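Does It Really Kill 99.9 Percent of Germs? How to Read a Label Like a Doubter

Walk down any aisle in a big store and the packages shout at you. New! Improved! Kid tested! Doctor approved! Every box seems to be the best box. That can't be right. If there are six kinds of toothpaste on a shelf and each one says it is the best, at least five of them are wrong.

So let's look at what these words mean, and which ones mean hardly anything at all.

What is a claim?

A claim is a sentence that says something is true. "This ball is red" is a claim. You can check it by looking at the ball. "This ball is the most fun ball ever" is also a claim, but how would you check it? You would need every ball ever made, a lot of kids, and some way to measure fun. Nobody did that.

The people who write ads have a name for the second kind. They call it puffery (say it PUFF-er-ee). It comes from the word puff, like a puff of air. In the United States, companies are usually allowed to use puffery. The idea is that no sensible person would take it as a fact. I'm not so sure about that. I believed for a whole summer that a certain pair of sneakers would make me jump higher.

A claim you can check is different. If a box says it holds 15 crackers, it should hold 15 crackers. If a jacket says it is waterproof, the water should stay out. Companies can get into trouble when a claim like that is false.

The trick is that plenty of claims are dressed up to look like the second kind when they are closer to puffs.

The word "up"

Let's say a company called Kurness sells a battery. The package says "Lasts up to 13 times longer!"

Sounds great. Now read it slowly.

First, there is "up to." Up to 13 can mean 13. It can also mean 4, or 2. If I say I will give you up to ten dollars and then hand you a nickel, I haven't broken my promise. You would still be pretty annoyed.

Second, longer than what? Longer than the old Kurness battery? Longer than the worst battery in the world? Longer than a potato with two wires stuck in it? The package might tell you in tiny letters on the back. If it doesn't, you haven't learned very much.

Any time you see a word like "more" or "faster" or "longer," hunt for the word "than." If you can't find it, the sentence isn't finished.

Waterproof, water-resistant, and other wet words

These two get mixed up all the time, even by grown-ups who should know better.

Waterproof is supposed to mean water can't get in. Water-resistant means water has a harder time getting in. A water-resistant backpack may do fine in a drizzle on the way to the bus. Drop it in a lake and your homework is soup.

Even "waterproof" has limits. A watch may keep water out when you wash your hands and then leak at the bottom of a deep pool, where the water pushes on it much harder. That's why many watches have a number along with the word. The number tells you what kind of test the watch went through. A word with no number behind it deserves a second look.

You can run a small test of your own on bags and pouches. Get a grown-up to say it's okay first. Put a dry paper towel inside, close it up, and hold it under the faucet while you count to 30. Dry the outside well, then open it. Is the towel dry? Try again, this time holding it underwater in the sink. You may get two different answers.

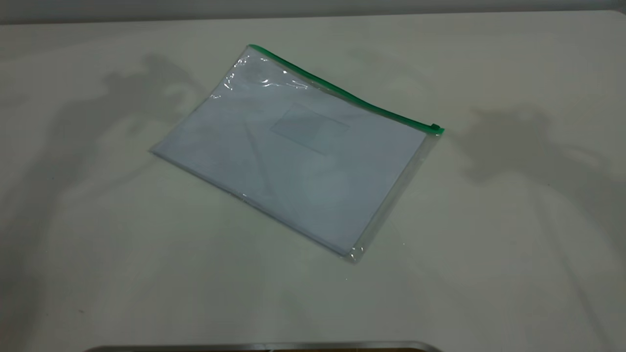 One test doesn't settle the matter, either. Maybe you didn't close it all the way. Maybe your fingers were wet when you opened it and you dripped on the towel yourself. Scientists repeat their tests for exactly this reason, and so should you. Do it three times. If the towel gets wet every time, start to wonder about the bag. If it gets wet only once, start to wonder about you.

"Kids love it!"

Which kids?

Pretend there is a cereal named Flesa Flakes. The box says "9 out of 10 kids love Flesa Flakes!" You might picture a huge crowd of happy kids with spoons. But it could have been ten kids. It could have been ten kids whose parents work at the cereal factory. They might have been asked, "Do you love Flesa Flakes, or would you like a bowl of plain oatmeal with nothing on it?"

How you ask a question changes the answer you get. So does who you ask. If you want to know what kids in your school think about recess, you can't ask only the ones who are out on the playground having a good time. Ask the ones standing by the wall, too.

A bigger group usually helps. If a company asked 765 kids, that is better than asking ten. But bigger doesn't fix everything. If all 765 of them were standing in line to buy the cereal, you still picked a funny group to ask.

Natural

This one bugs me the most.

"Natural" sounds nice. You think of trees and clean streams. But poison ivy is natural. Mosquitoes are natural. So is mud, and I don't want it in my yogurt. The word tells you very little about whether a thing is good for you, or whether it tastes good, or how it was made.

It also isn't the same as "organic." In the United States, food has to follow a long set of rules before it can be sold as organic, and somebody checks. "Natural" has far fewer rules. On a lot of products that aren't food, it can mean nearly whatever the company wants it to mean.

What about pictures?

A package can make a claim with no words at all. Put a green leaf on the front and people think the stuff inside is good for the planet. Put a cow in a sunny field on the milk and people think the cow lives in that field. Maybe it does. The carton hasn't told you so.

The food on the front of a box is often bigger and brighter than the food inside. Look closely and you may find the words "serving suggestion" near the bowl. It's a polite way to say the strawberries are not included.

Numbers can fool you too

People trust numbers more than words. Ad writers know this.

Go back to the soap that kills 99.9 percent of germs. Tests like this are often done in a lab, with certain kinds of germs, on a hard clean surface. Your hands aren't a hard clean surface. They have wrinkles and fingernails and, quite possibly, jelly. Soap is still a great idea — washing well with plain soap and water gets rid of a lot of germs, and you should keep doing it. But the number belongs to the lab. Nobody came over and measured your thumbs.

Or take a snack called Urrutia Crisps, "now with 50 percent less salt." Good news, maybe. If the old ones had a giant heap of salt, half a heap is still a lot. You need to turn the bag over and read the box of facts on the back, where the amounts are printed. The front of the bag is there to sell you the bag.

Are all labels lying?

No. Please don't go around telling everyone at dinner that labels are lies. Many of them are accurate, and some are very important. If you have an allergy, the list of ingredients can keep you safe. The warning on a bottle of cleaner means what it says. Believe those.

Being a doubter doesn't mean you say no to everything. A person who says no to everything isn't thinking any harder than a person who says yes to everything. You are allowed to end up agreeing with the label. You just want a reason first.

Try it at home

Pick one thing from the kitchen and one from the bathroom. Write down every claim you can find on the front. Put a P next to the puffs and a C next to the ones you could check. Some will be hard to sort. Put a question mark next to those and argue about them with somebody.

Then make up your own product. Mine is the Jadano Pencil, "up to twice as pencil-like!" See how many puffs you can fit on one label before it gets silly. Trade with a friend and cross out everything that can't be checked. My pencil label had one word left on it, and the word was "yellow."

Words to know

Claim: a sentence that says something is true.

Puffery: big talk in an ad that can't really be checked.

Water-resistant: able to keep out some water, for a while.

Survey: asking a group of people the same questions and counting up the answers.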